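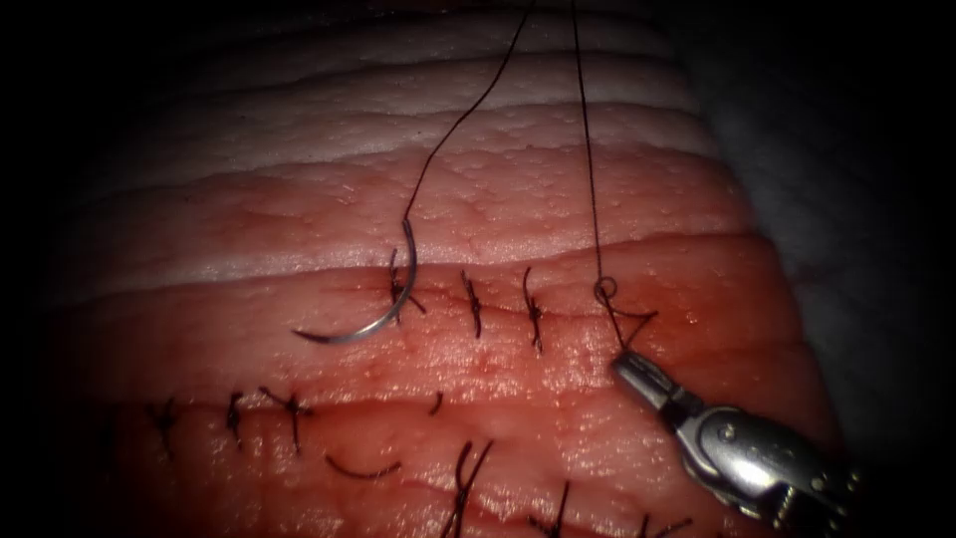
A department that decides to teach robotic suturing must choose a training package before it can write a syllabus, and the choice shapes what residents will practice for several years. This chapter takes one such package, the Stokel Suturing Course, and reviews it as a buyer would. The course is sold as a bench kit with a yearly service agreement, and its central exercise is the closure of straight incisions in a layered tissue block by means of interrupted sutures. Each stitch in such a row is tied and trimmed separately, so that a reviewer can judge it apart from its neighbors. Three stitches already cross the upper incision, each with its own knot and short tails, while the needle driver grips the strand just below a small loop of thread where the next knot is being formed. Most of the questions a buyer should ask about the package can be tied to that stage of the work: how the thread is held, where the needle is kept in the meantime, and what the trainee is able to see.

Reading time: 6 minutes

Chapter 5
Reviewing a Training Package: The Stokel Suturing Course

5.1 What the package contains

The Stokel course is offered in two forms. The bench form is intended for a department that already has a two-armed surgical robot and wishes to use it for teaching outside clinical hours. It includes a tray, a set of holding clips, the printed course guide, and a supply of needles and thread. Tissue blocks are ordered separately from Grastia, which ships them chilled and asks that they be used within the period marked on the carton. The center form adds a teaching visit and a scoring service, both provided by Birkett under contract.

Neither form includes the robot or its instruments. This point is stated in the offer, though it appears late in the document, and departments have been known to prepare a budget without it. Needle drivers have a limited working life. A training program that draws on the clinical stock will use up that life at a rate the operating rooms may notice. Before signing, the department should decide which budget will carry the instruments and should record that decision in writing.

The kit reviewed for this edition was used at the Burkus Skills Center from February onward. The review was directed by Oleksandra Holovko, who also wrote the scoring notes discussed in Section 5.3. The center paid the listed price for the kit and received no discount from the supplier.

5.2 The exercise and its demands

The course guide divides the closure of an incision into short stages. The trainee places the needle, draws the thread through, forms the knot, trims the tails, and moves on to the next stitch. The guide gives a page to each stage and adds a list of common errors at the end of the page. The writing is clear. The drawings are less helpful, as they show the instruments from the side, and a trainee at the console sees the work from a different angle.

Knot tying receives the longest treatment, and rightly so. Many robotic systems give the operator little or no sense of touch, and the tension in a strand must then be judged by eye. The trainee watches how straight the thread lies and how the tissue moves as the loop closes. A knot drawn too tight will pucker the edges of the incision. A loose knot may look acceptable from above and still allow the edges to part when the block is flexed. The guide recommends that every finished row be flexed by hand at the end of a session, and the Burkus instructors adopted this practice without change.

Needle control is handled more briefly than it deserves. During a tie, the needle may be held in the second instrument or set down on the tissue. Both methods are taught in practice, and each has its supporters. A needle set down within view leaves the second arm free and is easy to find again, provided that the trainee keeps track of which way the point is facing. The Stokel guide mentions the matter in a single sentence. Instructors who use the guide should agree on a house rule and teach it from the first session.

The guide also says little about cut thread. Short pieces left on the block do no harm to the exercise, but they can be taken for tails when a row is scored from a recording. The center asked trainees to lift loose pieces away before the final view was saved -- a small addition that settled several disputes about scoring.

5.3 The scoring service

Under the center form, recordings of each session are sent to Birkett and returned with a written score. The scale runs to 100. Points are removed for uneven spacing, for knots that sit over the incision line when the guide asks for them to one side, and for handling the needle by its point. No points are given for speed until the trainee has passed the first stage of the course.

During the review period the center submitted 127 recordings. All were scored. The written comments varied in quality. Some named the stitch in question and explained the fault in terms a trainee could act upon at the next session. Others offered a general remark on smoothness of motion and gave no further detail. Holovko's notes compare the service scores with those given by the center's own instructors, and they find close agreement on spacing and much weaker agreement on knot quality. The notes suggest one cause. A reviewer working from a recording cannot flex the block, while an instructor in the room can.

A department should therefore treat the service as a supplement to local teaching. It is most useful where instructors are few and where an outside opinion would carry weight with trainees. It should not be used as the only basis for permitting a resident to move from bench to operating room.

5.4 Cost and supply

The listed price of the bench form is $388 per trainee, excluding tissue blocks. The supplier does not sell the course guide alone. Needles and thread may be reordered in small lots, and orders placed by the center arrived complete.

Tissue blocks presented more difficulty. They must be kept cold and must be moist when used, and a block left under the lights through a long session becomes harder to work. The center found it best to bring out one block at a time and to place two incisions in it, one above the other, so that a trainee could complete a row and then begin a second without a change of setup. The guide permits this arrangement. It does require the trainee to work near finished stitches, and beginners sometimes caught an earlier tail with the instrument. Instructors may prefer a single incision for the first sessions.

Disposal is the responsibility of the buyer. The department should confirm with its own safety office how used blocks and needles are to be collected, and should do so before the first delivery.

5.5 Questions to settle before purchase

The remaining sections of this chapter work through the offer document clause by clause. Readers who are preparing a purchase of their own should have the following information at hand:

-- the number of console hours that can be set aside for teaching, and who may cancel them
-- the instruments to be used, and the budget from which they will be replaced
-- cold storage near the training room
-- the name of the person who will receive and file the scores
-- the rule to be taught on where the needle is kept during a tie

The version of the offer used throughout is dated 10/13/23. Later versions may differ in the wording of the service agreement, and clause numbers should be checked against the reader's own copy before Section 5.6 is begun.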